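# Drenotmont two-arm bench cell: 2 months in

**Paid:** $2787 a month on lease, fingers and stand included
**Used for:** passing small metal rings from one arm to the other, and everything that goes wrong with that

I run the fitting bench at Cusard, where small parts get picked up, turned over, looked at and put into other small parts. Four of us did it by hand. Now four of us do it alongside a Drenotmont, which the brochure describes as "collaborative." So far its main collaboration has been occupying the good end of the bench, the one near the window.

Set-up took an afternoon and a half. The half was spent finding the right hex key. The manual is decent up to page 20, where the translator seems to have gone home, and after that you're better off ringing Raudsepp, who look after the leases and pick up the phone.

## The handover

You're paying for the handover. One arm takes a ring from below, the other comes down from above and takes it off the first one. A person does this between their own two hands without putting down their tea. The Drenotmont does it slowly, with the air of a surgeon, and for the first week we all stood and watched.

I will say the fingers are good. The lower pair is broad and sits steady. The upper pair is long and slender and can get at a ring without knocking its neighbour. Sidra Mirani, who has fitted more of these than anyone in the building, ran a tray of 247 through it and stopped it by hand nearly 20 times, mostly over rings that had gone in a touch crooked. She now sets the approach angle herself, and the stoppages have dropped off. Drenotmont's default angle was presumably chosen by someone who has never met a shiny ring under overhead lights.

## What it does to the day

My wrists are better. I'd been wearing a brace on the left one by mid-afternoon and I haven't had it out of the drawer since the second week.

The job has also got odder. We used to finish the day tired in the hands and free in the head, and now it's the other way around. Minding a machine that's right most of the time is dull in a way that fitting never was, and you can't chat through it because the moment you do, it stops and wants someone. We've gone to half-hour turns at the cell, which was Sidra's idea and which management has since announced as its own.

No one lost hours. We were told that at the start and it has held, though the casual position we were promised for the busy season has quietly evaporated. Draw your own conclusions. I drew mine in the lunch room.

The training was one morning. It should be three. The newer fitters are learning to reset the cell before they've learnt what a properly seated ring feels like, and the cell can't teach them that.

## Small complaints

- The stop chime is the same three notes as our microwave. Lunch is a nervous time.
- The tablet logs you out after two minutes, gloves on or off.
- Spare fingertips only come in pairs, and we only ever wear out one.
- The Brornetti unit we trialled before it had a much nicer stand. It also dropped things, so fair enough.

## Would I lease it again?

Yes, for the rings. For anything soft or sticky, no, and I'd want the turns and the training written into the plan before it came through the door. If you're the one signing, go and ask the people at the bench what hurts first. Ours would have said wrists, and also the chairs. We're still waiting on the chairs.

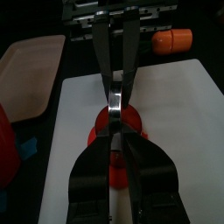
*Maham Gilani*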